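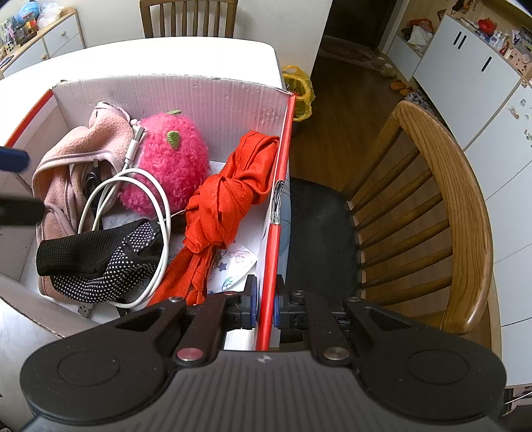
Home Programme Speakers Papers Venue Contact

Speaker notes – Soft items, hard lessons: the cable fault at Flakureck
September 21, 2023

Slide 1. Opening
Good morning. On behalf of Flakureck I thank the organisers for the invitation. I shall speak for 20 minutes and take questions afterwards. The subject is a single fault, found in June, in the automated packing cell at our Zonotia site. No person was hurt. The fault was nevertheless recorded as a safety matter, and I shall explain why.

(Pause. Check that the microphone carries to the back.)

Slide 2. The work
The cell takes mixed household goods out of open boxes and places them in trays. The gripper closes two padded fingers on an item and lifts. Much of what it handles is soft: cloth, plush toys, knotted fabric, socks and gloves. Charging cables are often found among them. A cable lying in loops over a fleece is an ordinary sight in this work, and we had treated it as an ordinary item.

Slide 3. What happened
The arm was told to lift a cloth. The fingers closed on the cloth and on one loop of a cable lying across it. The other end of the cable was caught beneath the inner flap of the box. As the arm rose, the box rose with it, tilted, and came free at a height of 28 centimetres. It fell over the edge of the table and into the walkway.

The walkway was clear. It should be said plainly that it was clear by chance. A member of staff had permission to stand there while the cell was running, and our written procedure allowed it.

Slide 4. Why the arm did not stop
The arm has a load limit, and the limit worked as set. The box and its contents weighed 1733 grams, well under the figure at which the arm halts. That figure had been chosen to protect the arm. It took no account of what the arm might be carrying by mistake.

The Chowdary controller did record a rise in load. The record was written to the log and no alarm was raised. On reading back through the log we found 6 earlier lifts with the same pattern, all of them ending with the box dropping back on to the table. Staff had set the boxes straight and carried on. None of these events was reported, as the form in use at the time asked only about damage and injury.

(Do not hurry this slide. Questions on reporting usually come from here.)

Slide 5. What we changed
Each lift now begins with a short rise and a pause. If the load is greater than expected for the item, the fingers open and the cell waits for a person. Boxes are held to the table by a clamp on two sides. The walkway is closed while the arm has power.

The reporting form has a new line for any item or container moved without intention. Mindside, who reviewed our procedure from outside the company, asked for that line, and we accepted it without change.

Slide 6. What remains open
The pause slows the work, and we have not recovered the time. Thin cables under cloth are still missed by the vision system. We have asked for loose cables to be tied before boxes reach the cell, though this depends on people further up the line and is not yet done in every case.

Copies of the revised form are on the table by the door. I shall be glad to take questions now.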